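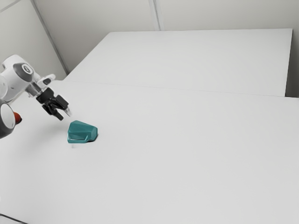 A white tabletop, a black two-finger gripper angled down toward it.

The White Table Problem

Everybody wants one. Big, plain, white. Then the first pot of coffee goes over and it's a different conversation.

Spent a week asking around in Otesik, where half the cafes on Prado street swapped their dark tops for white ones last April. Verdict, mixed. They photograph well. They make a small room feel like a bigger one. They also show every crumb, every ring, every newspaper smudge by ten in the morning.

One owner wipes hers down 12 times a day. Another gave up and bought tablecloths, the heavy kind, down to the floor. Looks good too. Costs him a fortune in laundry.

At home it's easier, mostly. Less traffic. Fewer strangers with red wine. The showroom at Demgate has 8 white tables out on the floor right now and the sales staff will tell you to go matte. Gloss scratches, and the scratches catch the light from a window. Matte hides them but hangs on to grease. Pick your trouble.

Size next. Measure the room, then measure the chairs pushed back with people in them, wich almost no one does. Leave three feet behind each seat if you can. We tried a table for eight in a flat in Plulach and had to climb over the sofa to reach the salt.

Cleaning: warm water, drop of dish soap, soft cloth. Dry it right after. No scouring pads. Turmeric is the real enemy, worse then wine, so get to it fast or learn to live with a yellow spot.

Budget for four decent chairs before you spend it all on the top. A bad chair ruins dinner quicker than a stain does.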